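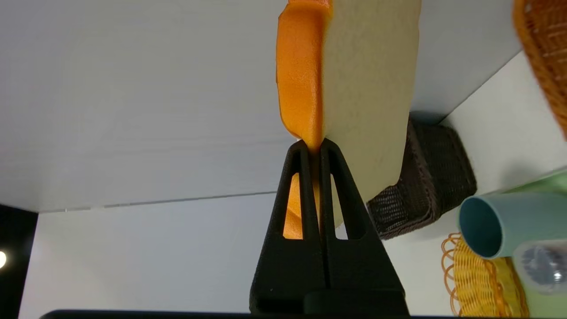
Second gripper or spare fingers? Planning next year's money

dhellwig
Posts: 212
April 2019

We have one small arm doing pick and place on household and toy objects: play food, cups, little woven baskets, that kind of thing. It runs a parallel gripper with two tapered fingers and a small camera at the wrist. I have 2000 left in the equipment line and it has to be committed before the end of June.

Options as I see them:

Second gripper, same model, from Istum: 900
Wrist camera upgrade from Winum: 740
Spare finger pairs: 32 per pair

I can't do everything and still have something left for cables and shipping. What would you buy first?

Dörte

k_mathis
Posts: 88

Fingers. Buy more than you think. We went through ours much faster than planned, mostly from hitting the table on low grasps. If the pads or tips wear unevenly your grasps drift and you spend a week blaming the calibration.

jharms
Posts: 1340

I'd get the second gripper first. Fingers are cheap and you can order them any time out of consumables. A gripper takes weeks to arrive and if yours dies the arm just sits there. What is the lead time from Istum these days? Ours was bad.

dhellwig
Posts: 213

They quoted five weeks. Fingers ship from stock.

k_mathis
Posts: 88

jharms wrote:
if yours dies the arm just sits there

How often has that happened to you though? We have run the same body for three years. It's the fingers that get replaced. 900 is a lot to leave in a drawer.

jharms
Posts: 1341

Once. It cost us most of a month, and we had two students waiting on it. I don't think that's a drawer item. You can also leave a different set of fingers mounted on the second one and swap the whole unit, which saves redoing the finger alignment every time.

pallet_jack
Posts: 41

What are you picking up, and how hard do you squeeze? If it's foam or other soft toys you don't need much force and the fingers will last. Hard plastic cups lying on their side are worse, the tips slide along the wall and scrape.

dhellwig
Posts: 214

Mixed. The bread slices have a foam-like crust and are easy if you get them near the edge. Cups on their side are where we lose the most tries. Baskets are in between, the open wire ones catch the tips.

pallet_jack
Posts: 41

Then I'd leave the camera alone until you know whether the misses come from vision or from contact. 740 is a lot to spend on a guess. Go through a batch of failed cup grasps and sort them first. That costs you an afternoon.

rowan_t
Posts: 506

Disagree on the camera. Close up, the object fills most of the view and the cheap ones have trouble with clear plastic and white tabletops. If you have either of those, a better camera will show up in your numbers before a spare gripper does. A spare does nothing for you while the first one works.

jharms
Posts: 1342

It's insurance, yes. That's what I'm recommending.

rowan_t
Posts: 506

Fine, but then say so in the budget. Our office turns down anything labeled "spare" and approves the same thing as "second tool".

dhellwig
Posts: 215

Ours is the same. It would go in as a second tool with different fingers, which is how we'd use it anyway.

On the camera: we do have clear plastic in the set, and the table is white. I asked Winum for a loaner and they want a deposit, so I'm waiting to hear what that comes to. Has anyone bought from Hilent? Their finger blanks look close to ours but the drawing doesn't show the window in the finger.

k_mathis
Posts: 89

Tried one pair. The mounting holes matched but the tips were longer, so we had to change the tool offset. Usable. Get the drawing with dimensions before you order more than one.

dhellwig
Posts: 216

Thanks. Plan for now is the gripper and four pairs of fingers from Istum, and the camera stays open until I've sorted the cup failures. I'll post the split when I have it.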